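Zircone ou moissanite pour une bague portée tous les jours ?

Ivars Vītola
mer. 16 avril
Bonjour. Solitaire Lotby, pierre de 6,5 mm, oxyde de zirconium, acheté 200 euros. Facettes ternes après huit mois, arêtes émoussées à la loupe x10. Le bijoutier propose une moissanite Watberg à 300 euros, pose comprise. Le remplacement est-il justifié ?

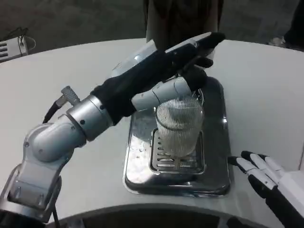
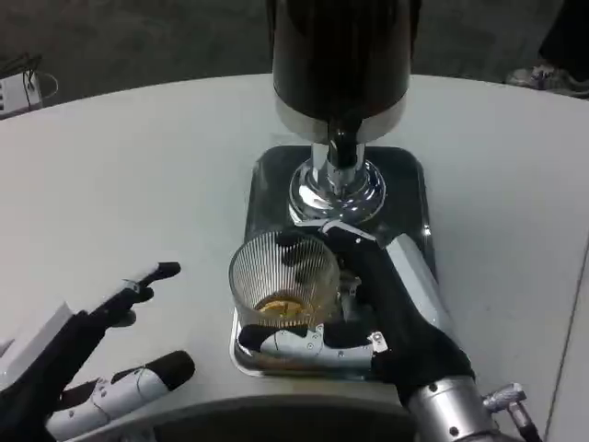
Priedītis estime que non, du moins pas avant un nettoyage : un film gras sous la culasse suffit à éteindre une pierre.

riltilau
Pas d'accord. Des arêtes émoussées, c'est de l'usure, le nettoyage n'y changera rien. Zircone : 8 à 8,5 Mohs. Moissanite : 9,25.

Priedītis
L'usure n'explique pas tout. Eau tiède, savon neutre, brosse souple, puis nouvel examen. Coût nul.

Kaja Vītola
Vérifier aussi les griffes – la moissanite est plus légère que la zircone, mais à diamètre égal la hauteur de culasse peut différer. Demander la cote avant de commander.

Ivars Vītola
Nettoyage fait. Un peu mieux sous la table, arêtes inchangées. Je demande la cote.

riltilau
Et le poinçon de la monture, si elle doit être rechargée.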